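Open Day at the Bisonbridge Automation Laboratory

On a Friday in November, our residents' association visited the Bisonbridge laboratory at the invitation of Lamura, the firm that runs its public program. The tour lasted two hours and was limited to 12 guests. I attended on behalf of the association and set down my notes for members who could not be present.

The principal demonstration concerned the handling of discarded drink bottles by a pair of robot arms. Visitors were asked to stand behind the line and to hold their questions until the staff had finished — a request that was respected.

The bottle table, with its two arms and orange bin: 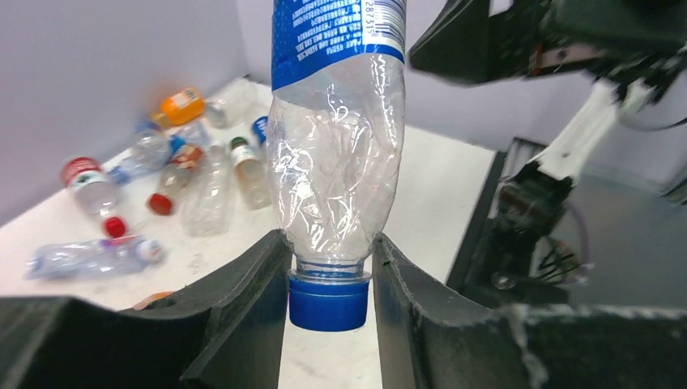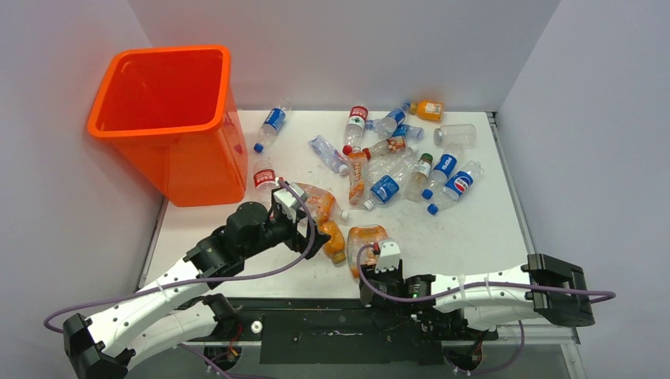
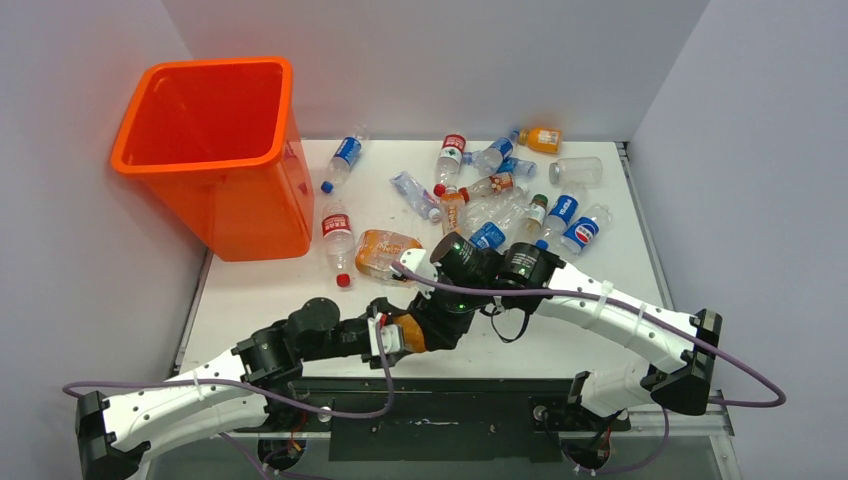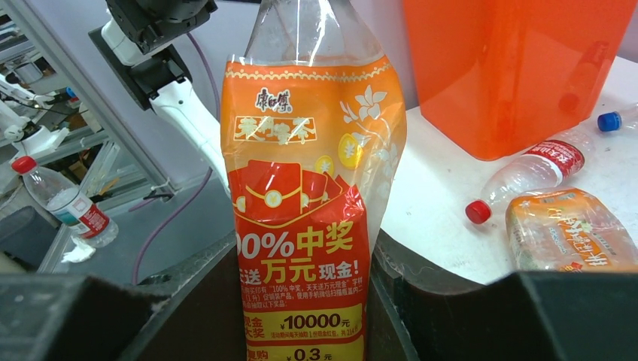 The discussion afterward was conducted in the Nieto Room. Members asked about cost, noise and the effect on local jobs, and the staff answered with care. A second visit is under consideration for those on the waiting list, which now stands at 32. Requests should be sent in writing to the association's office on Flanditz Street.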